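About Clevia

Clevia supplies cut-to-order stone and stone-effect surfaces for kitchens, shop counters and laboratories. Dirk Declercq set up the company to sell offcuts from larger slab yards. Full-slab work followed, and the offcut business still runs under the name Flostico.

What we stock

The standard range has 55 finishes in 18 and 23 mm thicknesses. Slabs are stored upright on A-frames and sorted by batch number. Pieces for one order are cut from one batch unless the customer agrees otherwise in writing. Veined finishes can be matched across a joint if this is requested before cutting - it cannot be done afterward.

How orders are handled

Drawings are accepted as PDF or DXF. Each drawing is checked for cutout spacing, edge profile and unsupported span, then returned for approval. Cutting starts once the signed copy is received. Edges are ground and polished in-house. Transport is handled by Van Loon, with slabs crated on edge.

Care and sealing

Natural stone is delivered sealed with one coat of Pralar. A second coat is recommended after installation. Do not use vinegar or descaler on marble.

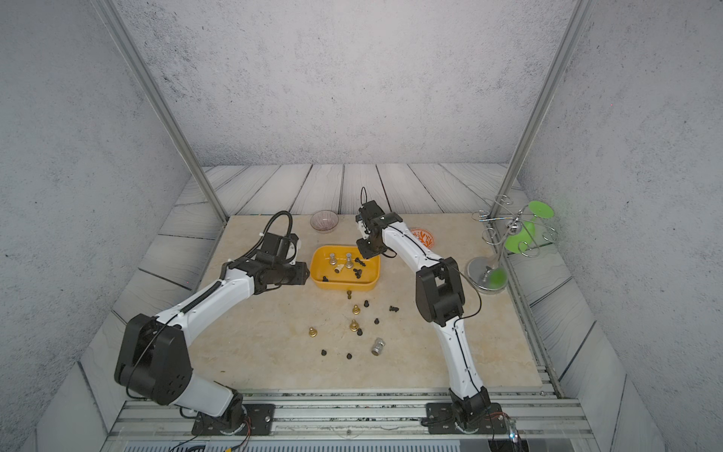 Trade accounts

Trade accounts are open to registered installers. Apply by email with a business registration number and a delivery address.

Last updated: June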